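Packing a six-port parallel charging board in a hard-shell suitcase

Posted by Duván Condori, 2020-12-16

I am taking a parallel board and a molded plastic case in a hard-shell suitcase. The board has six yellow XT60-style connectors down the center and balance headers on both sides. Where should the board go, and do the leads stay on? 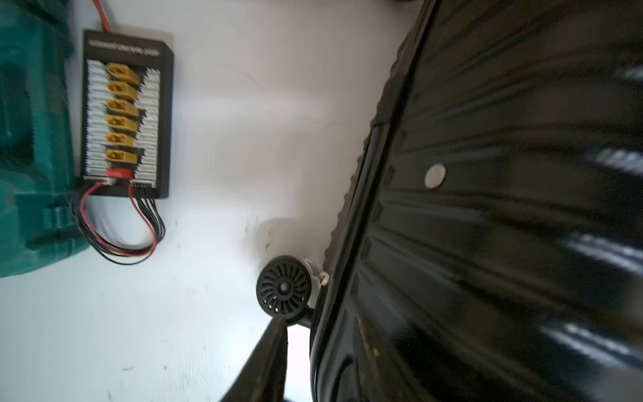
Board with leads attached, next to the suitcase.

Batteries travel separately. The suitcase is a Jurnum, black, ribbed shell, lid hinged on the long side.

Gilberto Bermúdez

Base half, under the X straps. Remove every lead that unplugs and bag it. For leads that are soldered, make one wide loop and tape it to a piece of cardboard, with no sharp bend where the wire leaves the board. Cover the XT60 openings with tape. Put the hard case at the wheel end so it cannot slide down onto the board when the suitcase is stood up.
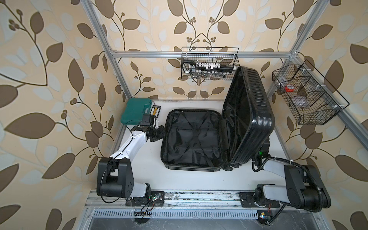
Suitcase open, straps crossed over the base. Teal case and board at back left.

Shuk-fan Chu

Agree on the wheel end. I would add 5 mm foam on both faces of the board. Balance header pins bend easily, and a strap pulled tight across them is enough to do it. Weigh the suitcase after packing.

Fredy Paucar

I just wrap mine in a T-shirt. No damage so far.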